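Mukgate Suture Practice Notes
README for the folder "interrupted stitches, straight wound"

What is in the folder

These are the notes and pictures for one exercise of the Mukgate course: closing a short straight incision on a practice pad with single interrupted stitches. The set has 80 exercises, and almost 1000 pictures in all. Cường Âu wrote the notes and keeps the file list.

How the wound is described

We count stitches only when the knot is tied. A thread that lies over the pad is written as "loose", also when it will be used later. Redness on the pad is noted as "stain" – we do not try to measure it. The knot column says where the knot sits: on the wound line, above it or below it. 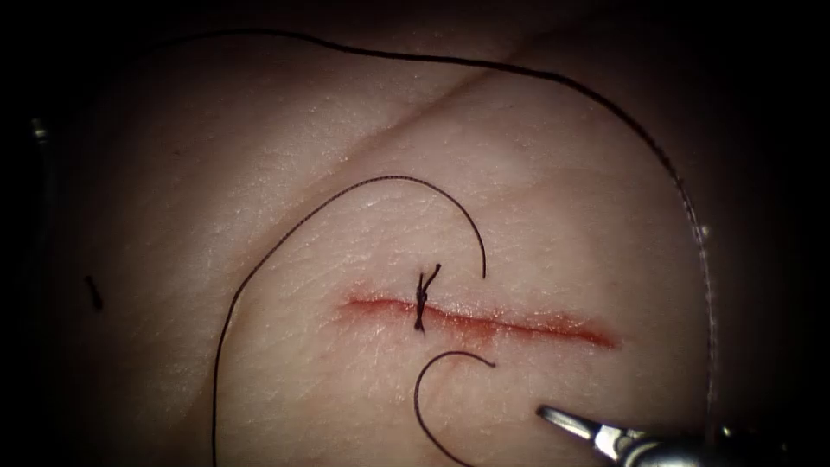

One knot tied, the right part of the wound still open. 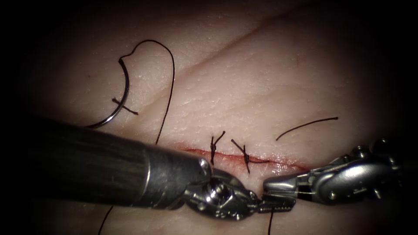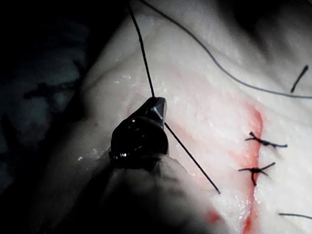
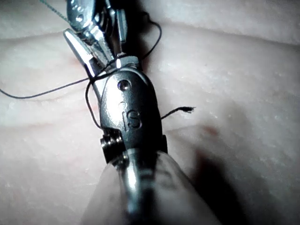

Vinh Bạch asked to have the tail length in the table too, and wrote that a knot with very short tails can slip before the next stitch is finished, so a learner should see this number beside the knot position. The column is added from version 4. For older rows it stays empty, please do not fill it by guessing.

Known problems

The words "bite" and "pass" were mixed in the first 300 rows. Most are corrected. If you find one more, write the row number in the file corrections.txt and leave the row as it is.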